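18/01/2020, workshop notes, marble run (Gilloto reissue)

Vanby sent the second batch of track pieces. 2,000 ordered, 1,994 in the box. I counted them twice, the second time out of spite. Will mention it to them on Monday, politely.

The box art says "just like the one you had as a child". Mine had a split ramp and smelled of paraffin, so we are falling short on authenticity.

Drop tests: the curved pieces are fine. The long straights still pop their pegs if you look at them sternly. Uro glue holds better than the Meireles stuff but dries yellow, which marketing will call "heritage".
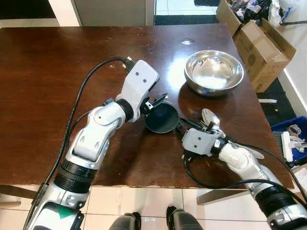 *The dark brown table, scratches and all.*

Marble sizes. The old set used a bigger marble and the new one has to pass the small parts rules, so the channel needs widening again. Third time since September. The drawing is now on revision 116 and I have stopped reading the change notes, including my own.

Paint: sample 611 is the closest to the old red. Sample next to it is closer still but comes off on a damp thumb. No.
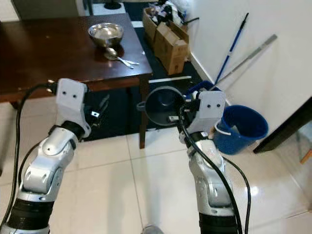
The instruction leaflet is still a problem. It shows the tower going up in four steps and it takes nine, with swearing. Either redraw it or print the swearing.

To do:

- pegs, longer by a hair
- leaflet
- ask Vanby where the other six went
- stop playing with the finished one before lunch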